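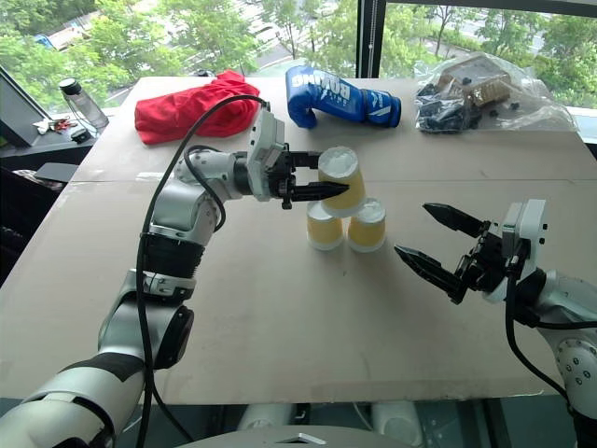 *图 1　三只倒扣的纸杯叠成的小金字塔*

## 4　评论审核：从安装到第一次清理

欢迎来到第四节！前三节把账号、主题和备份都安顿好了，现在轮到 Wistow 里我们最喜欢的部分：评论审核。读者愿意在您的文章下面留言是一件很让人高兴的事，而一套顺手的审核设置可以让您把时间花在回复上，少花在删垃圾链接上。

本节适用于 Wistow 的自建版和托管版。两个版本的菜单位置略有不同，有差别的地方会用括号标出。照着做一遍，泡一杯茶的工夫就够了（除非您像我们一样，中途忍不住去翻旧留言）。

### 4.1　开始之前

请先确认以下几件事：

- 您的账号角色是“站长”或“审核员”。“作者”角色只能看到自己文章下的评论，看不到规则页。
- 站点邮箱已经通过验证。没有验证的邮箱收不到待审通知。
- 评论模块已启用（托管版默认启用；自建版在“扩展 → 内置模块”里打开）。
- 如果您是从别的系统搬过来的，旧评论已经导入完毕，进度条走到了头。

> **注意：** 导入没有结束时请不要修改规则。新规则会从中间某一条开始生效，前后两段评论的状态就对不上了，只能重新导入。

### 4.2　选择审核模式

1. 登录后台，点左侧栏的“评论”，再点右上角的齿轮。
2. 在“审核模式”一栏里选择一项。**先发后审**：评论立即显示，命中规则的才进待审区。**首评审核**：同一位读者的第一条评论需要批准，之后的直接显示。**全部审核**：每一条都等您点头。
3. 点“保存”。页面顶部出现绿色提示条，模式即刻生效，对已经发布的评论没有影响。
4. 打开任意一篇文章，用一个没有登录的浏览器窗口发一条测试评论，看看它有没有落到您预期的地方。

我们自己的 Bellini 演示站用的是“首评审核”，用了很久，真心推荐！常来的读者几乎感觉不到审核的存在，广告账号通常又只发一条就走，正好被拦在门口。

如果文章话题本身容易吵起来，可以单独给那一篇换模式：打开文章编辑页，展开右侧的“讨论”，把“沿用全站设置”改成“全部审核”。等热度过去，再改回来就行。

> **提示：** 单篇设置优先于全站设置。哪天您发现某一篇的评论“怎么都不显示”，请先看一眼这里。

### 4.3　编写过滤规则

规则是 Wistow 评论模块最好玩的地方。一条规则由“条件”和“动作”组成，条件可以叠加，动作只能选一个。

1. 进入“评论 → 规则”，点“新建规则”。
2. 给规则起一个日后认得出来的名字。“规则三”这样的名字到了夏天就没人记得是干什么的了，“含两个以上外链”就好得多。
3. 在“条件”里选择类型：词语、链接数量、账号注册时长、发言间隔，或者读者举报次数。
4. 填写数值。词语类条件每行一个，支持通配符 `*`。
5. 在“动作”里选择“放行”“待审”“折叠”或“拒收”。
6. 点“试运行”。系统会拿最近的 417 条评论跑一遍，列出会被命中的条目，评论本身不受影响。
7. 仔细看一遍命中列表，满意后点“启用”。

请一定用一下“试运行”！它是 Henok Birhane 在 August 版里加进来的，他同时维护着随程序附带的中文词表。那份词表目前有 141 个词组，主要针对刷单、代写和仿冒客服，您可以在“规则 → 词表”里整份启用，也可以逐条勾选。

规则按列表顺序从上到下执行，第一条命中的规则决定结果，后面的不再检查。拖动左边的小圆点可以调整次序。通常把“放行”类规则放在最上面，比如给老朋友和站内作者开的绿色通道。

> **当心：** “拒收”的评论不进待审区，也不进回收站，找不回来。新写的规则请先用“待审”跑一阵子，确认没有误伤再改。

> **当心：** 单字词条极易误伤。有用户把一个姓氏写进了词表，结果所有同姓读者的评论都躺在待审区里等了很久。
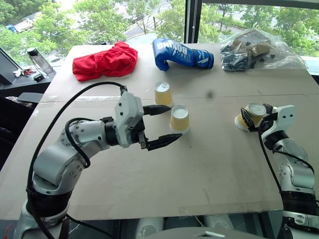
*图 2　窗前的浅色台面与黄色纸杯*

### 4.4　举报按钮与自动折叠

读者其实是很棒的帮手。打开举报按钮之后，每条评论右下角会多出一面小旗，点一下可以选择理由：人身攻击、泄露隐私、冒充他人、广告，或者“其他”。

1. 进入“评论 → 读者举报”，打开总开关。
2. 设定“自动折叠”的阈值，默认值是三次举报。读者多的站点可以调高，最高为 10。
3. 勾选“泄露隐私”旁边的“立即折叠”。勾选之后，只要有一个人以这个理由举报，评论就会先折起来等您处理。
4. 如果希望只有登录读者才能举报，勾选“需要登录”。
5. 保存。

折叠的评论仍然占着原来的位置，显示为一行灰字，点开前会有提醒。选了“立即折叠”的那一类例外：在您处理之前，普通读者点不开。住址、电话、工作单位这些东西多挂一分钟就多一分麻烦，我们觉得宁可折错了再展开。

同一位读者对同一条评论的多次举报只算一次。来自同一网络地址的匿名举报也会合并，所以一个人换着浏览器狂点，是点不动阈值的。

### 4.5　处理待审区

待审区的设计目标就是快，试过一次键盘操作，您大概就不想再碰鼠标了！

| 按键 | 作用 |
|---|---|
| `J` / `K` | 下一条 / 上一条 |
| `A` | 批准 |
| `F` | 折叠 |
| `X` | 移到回收站 |
| `R` | 批准并打开回复框 |
| `Z` | 撤销上一步 |

1. 进入“评论 → 待审”，先用顶部的标签筛出“泄露隐私”和“冒充他人”两类，优先处理。
2. 逐条判断。拿不准时点“上下文”，可以看到前后几层对话。很多看上去很凶的话，放回原来的对话里只是老朋友斗嘴。
3. 需要和其他审核员商量的，点“留便条”。便条只有审核员看得见，不会出现在通知邮件里。
4. 处理完毕后点“结束本轮”，系统会把操作写进审核日志。

一次积压超过 200 条时，列表会自动改为分批载入，撤销也只对当前这一批有效。遇到这种情况，建议先按规则名分组，把明显的广告整组移走，剩下的再慢慢看。

### 4.6　保存记录

删除之前先存档，这个习惯非常值得养成。如果某条评论涉及威胁或者持续骚扰，当事人日后可能需要完整的记录，而截图往往缺少时间和链接。

1. 在评论右侧的“更多”菜单里选择“存档”。
2. 填写一句说明，例如“应被提及者要求保存”。
3. 选择格式。**单页 PDF** 适合打印；**Arside 包**把正文、发布时间、固定链接、编辑历史和校验值放在一起，可以用 Arside 阅读器打开核对。
4. 点“生成”，完成后下载到本地，再放一份到您信得过的备份位置。
5. 回到评论，这时再移到回收站。

> **注意：** Arside 包里含有评论者的邮箱和网络地址。请按您站点隐私政策里写明的范围保管，不要转发到群聊，也不要直接交给提出要求的个人。收到正式的法律文书时，请先咨询当地的专业人士。

> **注意：** 编辑历史只从启用评论模块的那天开始记录。导入的旧评论只有最后一版。
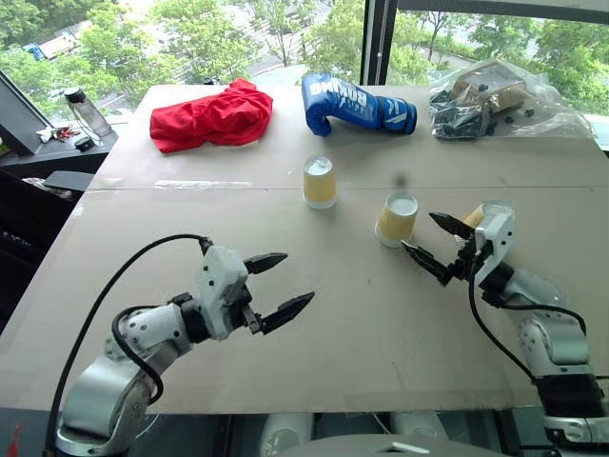 **评论已经移到回收站，还能补做存档吗？**

在回收站清空之前都可以。打开“评论 → 回收站”，找到那一条，从“更多”菜单里选“存档”，生成的内容和删除前一样，只是状态一栏会写明“已移除”。回收站清空之后，后台就没有正文了，只能从站点备份里恢复。

### 4.7　告诉读者您的规矩

设置做完了，还差一小步：把评论守则写出来。Wistow 自带一份模板，在“页面 → 新建 → 评论守则”里，改几句就能用。

模板的初稿来自 Vornedcombe 社区论坛的站长们，他们慷慨地允许我们随程序分发，语气亲切，又把底线说得很清楚。我们最喜欢的一句是：“您可以说这篇文章写得很糟，请顺便说说糟在哪一段。”

1. 用模板新建页面，把方括号里的内容换成您自己的。
2. 填上一个有人看的联络邮箱，供被冒充或被泄露隐私的人使用。没有注册账号的人也要能找到它。
3. 写明大致的处理时间。做不到当天回复就写隔天，读者会理解的。
4. 发布后进入“评论 → 显示”，在“输入框上方文字”里插入守则页的链接。

守则改动后，建议在页面底部留一行改动说明。打开“守则更新提醒”的话，老读者下次留言时会看到一条小小的提示，点一下就消失。

### 4.8　常见小毛病

**测试评论没有出现。** 您很可能正用站长账号登录着，站长的评论不经过审核。请换一个没有登录的窗口再试。

**收不到待审通知。** 先查垃圾邮件文件夹，再到“通知 → 频率”里看看是不是选了“每日汇总”。汇总邮件在早上发出，夜里的评论要到那时才会列在里面。

**规则启用了却没有命中。** 检查它上方有没有更宽的“放行”规则。把它往上拖一格，再跑一次试运行，一般就能看出来。

**举报的小旗不显示。** 部分旧主题没有给它留位置。升级主题，或者在主题的评论模板里加入 `{{report_flag}}` 即可。

下一节讲邮件订阅，会用到本节设置好的通知邮箱，请保持后台登录状态，直接翻到 5.1。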